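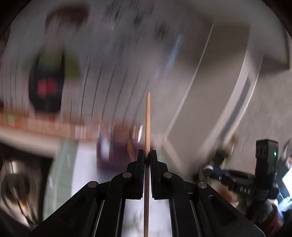
Dash cam reviewers wanted – part-time, Rindumton office

Sturkano is a small company that checks road accident videos for insurers and fleet owners. Drivers send us their recordings, and we write a short report on what happened: which vehicle moved first, what the signals showed, how much time there was to brake. Last year we closed 3,696 reports, and we need more hands for the winter season.

We are looking for 6 reviewers to start in October. You will work 20 hours per week, mornings or afternoons. New reviewers sit with Leilani Marchetti for the first 50 reports, and after this you work alone.

You should have a driver's license and know well the traffic rules of this state. Your written English must be clear, but it does not need to be perfect – mine is not. Experience in claims, towing or a repair shop is welcome. Please consider that some recordings show serious crashes. You can pass a video to a colleague at any time, and you do not have to explain.

We pay by the hour, training included. Parking is free behind the building, on the Dretura side.

To apply, send a resume and half a page about a traffic situation you saw yourself, with a small sketch if you like. Write to Rui Paiva, Reviews Desk, Sturkano, Brandão Building, Rindumton. I answer every letter, but it can take me two weeks.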